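Section 4: Fitting the door trims with hot-melt adhesive
Drenitz Flat-Pack Cubby House, model 2232 (Sirkwood Outdoor)

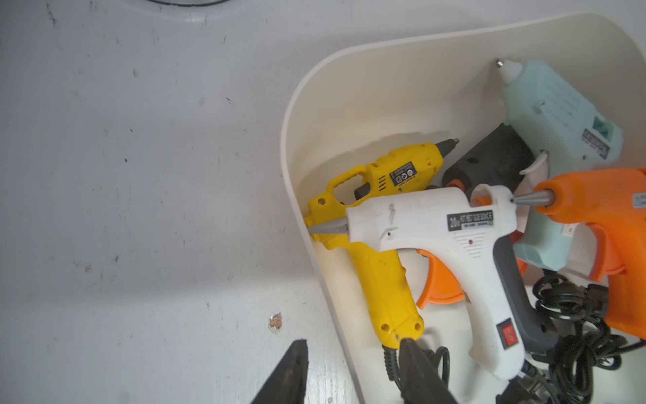 By now you should have four walls, a roof and one leftover bolt. The leftover bolt is the spare. If you have two leftover bolts, go back to Section 3.

The decorative trims hold on with hot glue. Screws were tried on the earlier model and split the timber, as several customers in Drorkedbridge wrote in to mention.

Before you start
You will need full-size glue sticks (sold separately, like everything good), a glue gun to suit, a pencil, a damp rag and a piece of scrap cardboard. Do this job in the shade. Trims left on the lawn in full sun will curl, and no amount of glue will talk them out of it.

CAUTION: The nozzle and the glue are both hot enough to burn. Keep children well away until the trims are on, however strongly they feel about supervising.

1. Wipe the door surround and the back of each trim. Let them dry.
2. Hold each trim in place and pencil a light line along its edge. The trims are marked L, R and T. T is for top.
3. Stand the gun on the cardboard, plug it in and let it heat fully. The instructions that came with it will say how long.
4. Run a thin bead down the back of trim L, stopping short of both ends.
5. Press the trim to the line straight away and hold it until the glue grips. You get one go at this. Sliding it into position afterwards gives you a crooked trim with glue on the front.
6. Repeat for R, then T.
7. Unplug the gun and leave it on the cardboard to cool.

Note: Glue strings will appear on the trims, the door and your sleeve. Leave them until cold, then pick them off.

Note: If T is too long, L and R are swapped. Warm the joint gently with a hair dryer, ease the trims off and start again at step 1. Mutter if required.

Paint can go on the next day - see Section 5 for the Thampi colour range, including the 34 shades of green.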